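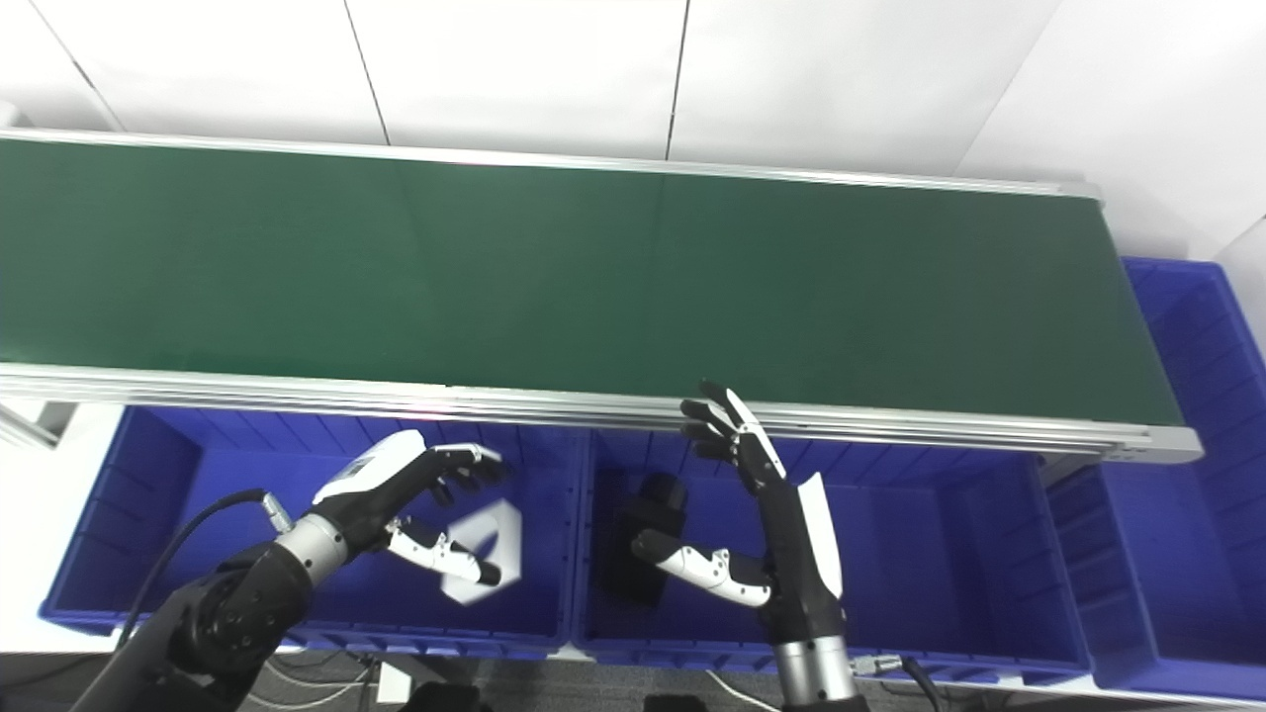

Lost chapel floor comes to light at Istska

A tiled floor that local people had talked about for generations has been found under the nave of the old chapel at Istska, and it is in far better shape than anyone dared hope.

The chapel stands on a low rise above the river Auer, with a yew hedge on the north side and a graveyard that slopes away quite sharply to the south. It was re-floored in plain boards in Victorian times, and until this summer the only hint of anything older was a line in a parish notebook mentioning "the red and yellow pavement, now covered". The boards had to come up in September so that rotten joists could be replaced, and there it was!

So far 21 rows of tiles have been cleared at the west end, running from the door to the foot of the font. Most are plain, laid diagonally in red and a dull yellow, but 11 of the tiles carry a pattern. There are several versions of a bird with its head turned back, a wheel with eight spokes, and one very worn tile with what may be a lion – or possibly a dog, opinions differ.

"I put my hand down through the gap and felt glaze," said Corina Koller, who is leading the recording work. "I knew straight away that it was too smooth for stone. We all ended up lying on our stomachs with torches, passing a brush back and forth, and it was gone seven in the evening before we thought of going home."

The building historian Hannelore Widmer has been to see the floor twice and thinks it belongs to the fifteenth century, when the chancel was lengthened and the present east window put in. She is especially pleased with the border along the north wall, where the tiles have been cut by hand to fit round the base of a blocked doorway. The doorway was thought to be a later addition. If the tiles respect it, it must have been there first, and the accepted plan of the chapel will need redrawing.

Two small lead tokens and a bone button were found in the dust between the joists. A grave slab with part of an inscription lies 6 feet from the font and has been left where it is for now.

Each tile is being drawn and numbered before the new joists go in. The boards will be relaid over most of the nave, with a section at the west end left open under glass. The chapel is closed while work goes on, but the graveyard can still be reached by the lower gate.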